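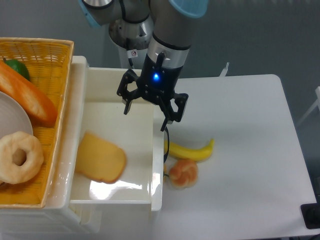

When the council says it wants your views on a parking scheme, assume it already has a favourite and read everything with that in mind. I don't say this out of spite. By the time a consultation opens, officers have spent months on a drawing and a consultant has been paid. The robot arm has a small white warning sticker on it, with a red-circled symbol, so you know to take some care. A consultation leaflet from Letetwood Council comes with a smiling family and a web address, and you have to supply the warning yourself. What follows is how I go about answering one, using last October's residents' parking proposals for Rolwood as the worked case.

## Before you open the survey

Find the committee report. The leaflet is a sales document and the report is where the decision was shaped. Go to the council's meetings pages, look for the committee that covers highways or transport, and work backwards from the date the consultation opened. The search box on our council's site is useless, so browse by committee.

In the report, read these parts first:

- the recommendations, to see exactly what councillors agreed to
- "Options considered", which tells you what was thrown out before you were asked
- "Financial implications", usually short and usually worth the trouble
- the appendices, especially anything called a feasibility study

For Rolwood the study was written by Kallio, the consultants, and the part that mattered was on page 13. It said displaced parking would "require monitoring" in the streets just outside the zone. The leaflet had a map that stopped at the zone boundary. Draw your own conclusions, but put them in your response as a question: who will monitor it, for how long, and what happens if it's bad?

If the report refers to a document that isn't there, email democratic services and ask for it by name. They are generally decent about this. Don't go through the general contact form unless you enjoy reference numbers.

## Filling it in

1. **Read every page before answering anything.** Our surveys are run on Trillance, and the version we get won't let you go back once you've pressed Next. Click through once without submitting, copy the questions into a document, then close the tab and start again.

2. **Write your answers offline.** The session times out and doesn't warn you.

3. **Look out for questions that assume the answer.** "Which hours of operation would you prefer?" has already decided there will be hours of operation. If there is no box for "none", leave the question blank if the form allows it and say why in the comments. If it won't let you leave it blank, pick the least bad option and begin your comment with: "I was required to choose an answer to the question on hours. I do not support the scheme."

4. **Refer to paragraph numbers.** "Paragraph 14 of the report says the permit income will cover enforcement. Please publish the working." A comment like that is harder to file under "general concerns".

5. **Make one point per paragraph.** Somebody has to sort these comments into categories, and a long mixed one tends to end up in whichever category comes first.

6. **Save a copy.** Take a screenshot of the last page too.

There is a character limit on the comments box. If you run over, send the full version by email before the closing date and ask for confirmation that it will be treated as a formal response.

## Does a petition help?

Less than people hope. A petition with 300 signatures may be reported as a single response, depending on the rules the council has set itself, so ask before you go knocking on doors. Separate letters in people's own words are slower to organise and usually carry more weight. Template letters tend to be lumped together, and I can't entirely blame them for that.

Tiina Rautiainen, who lives just off the edge of the Rolwood map, did it the dull way. She wrote down which cars were on her road at seven in the morning and again at seven in the evening, for 13 days, and sent in the table. It was the only evidence from outside the zone that got into the follow-up report. Whether it changed anyone's mind I couldn't tell you. The boundary did move, by one street, and the council says that was always under review.

## After it closes

Most people stop here, and I think that's a mistake.

- Ask when the results will go to committee, and get a date in writing.
- When the results report appears, check how your comment was summarised. "Some residents raised concerns about capacity" can hide a great deal.
- Compare the percentages with the number of replies. A majority of a small turnout is still reported as "residents support".
- Register to speak. The deadline is in the council's standing orders and is earlier than you'd expect.
- Tell your ward councillors what you plan to say. Even the ones who disagree with you don't like being surprised in public.

Be wary, as well, of the second consultation. A parking scheme normally needs a traffic regulation order, and that has its own statutory notice with its own period for objections. Your answers to the first survey may not be carried over – I would assume they aren't, and object again in writing, giving your reasons in full. The notice will be tied to a lamp post and printed in the local paper.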